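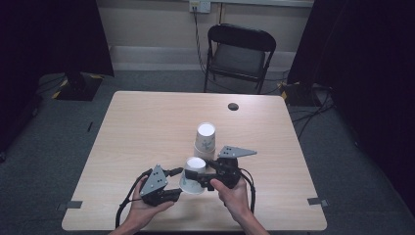 图1 手持夹爪示教，叠纸杯任务。第三只杯子夹在两侧指垫之间，另外两只已套在一起。

第5讲 示教数据怎么来（课堂笔记，没整理完，先发）

上次讲到行为克隆，损失函数那块还欠一个推导，放到习题课。今天只讲数据。

一、三种常见办法

1. 拖动示教（kinesthetic teaching）。人直接抓着机械臂走一遍。优点：关节角直接读出来，不用换算。缺点：双臂很难拖，一个人两只手顾不过来；人的手和身子还老挡住相机。力矩传感器读数里混着人手的力，后面要用力信号的同学注意。

2. 遥操作（teleoperation）。主从臂、手柄、VR都算。记录下来的就是机器人自己的观测和动作，训练部署一致。问题是慢，没什么手感，延迟大了操作者会走走停停，策略把停顿也一起学进去。

3. 手持夹爪。人拿着夹爪做，机器人本体不在场。快，换场地方便，双手任务比较自然。代价：没有关节数据，夹爪位姿要另外估计，人能做到的动作机械臂不一定做得到（奇异位形、限位、速度）。

考试会让大家比较2和3，别只写“快”和“慢”，要写清楚观测空间和动作空间各是什么。

二、再看图1

两只手各拿一个夹爪单元，上面的灰色三角板带黑色圆点。做位姿估计时这类点要满足：不共线，排列不对称，两块板之间能分得开。为什么要不对称？自己画一个等边三角形转120度就明白了。

桌子前沿左右角附近各有一条灰胶带，是位置标记。初始位置的分布一定要写进记录表。去年有一组每次都把杯子放在同一个点，训练误差漂亮得很，测试时挪开一点就抓空。

纸杯这个物体选得不错：轻，软，夹太紧会变形，夹太松会滑。套杯的时候要对准轴线，姿态误差一大就卡在杯口。所以夹爪开合要当连续量存，不要只存开/关两个值。

三、动作怎么表示

设夹爪在世界系下位姿为 T(t)，取相对量：
ΔT = T(t)的逆 · T(t+k)
用相对量的好处是不依赖世界系原点，换桌子不用重标。坏处是误差会累积，所以一次预测一小段，执行前几步再重新预测。双手还要加一项：左夹爪相对右夹爪的位姿。漏了这项，两只手各自都对，合起来夹不住东西。

旋转用6维表示，不要用欧拉角。原因见讲义附录（附录B，不是A，上次写错了）。

时间对齐：图像、位姿、开合三路时间戳要统一。图像有曝光和传输延迟，位姿那边也有，两个不一样。先测延迟再录数据，顺序别反。

四、录制时的几条规矩

起手和收手各停一下，方便切段。
中途失误不要直接删，单独标“失败”，后面讲纠错数据要用。
动作匀速，不要炫技。人手一甩很容易，机械臂跟不上。
线缆绕过手腕时留余量，绷紧了会拽偏夹爪。
换人操作要记名字，不同人的风格差别比想像的大，混在一起会出现多峰分布。

最后一条展开说：同一个状态，甲从左边绕，乙从右边绕，用均方误差回归出来就是从中间撞过去。解决办法下周讲（扩散策略，混合密度网络）。

五、作业3

每组录51条套杯示教，其中9条留作验证，不参与训练。要交：
（1）数据文件和记录表；
（2）起始位置散点图；
（3）随机抽一条，画左右夹爪高度随时间的曲线，标出抓取、对准、松开三个时刻；
（4）半页纸，讨论哪些片段机械臂可能执行不了，为什么。

第（3）题松开时刻不要靠眼睛猜，用开合量的导数定阈值，阈值写在图注里。

数据质量不过关的退回重录，常见的是位姿丢帧。连续丢17帧以上的那一条整条不要，短的可以插值，但要在表里注明。插值旋转用slerp，别对矩阵元素直接做线性插植。

六、课上有人问的

问能不能把遥操作和手持的数据混着训。可以，前提是末端相机视角接近、动作定义统一。先各自单独训一个做基线，再混，不然出了问题不知道怪谁。

问要不要录语音说明。本课不要求。

问第三只杯子一定要从下面套吗。不一定，但一组之内要统一，记录表里写清楚。

参考阅读：讲义第19页起，Tipene Bright 客座那次的幻灯片也看一下，讲延迟标定的部分够用了。

待补：相机内参标定步骤，协方差那个公式符号还没核对。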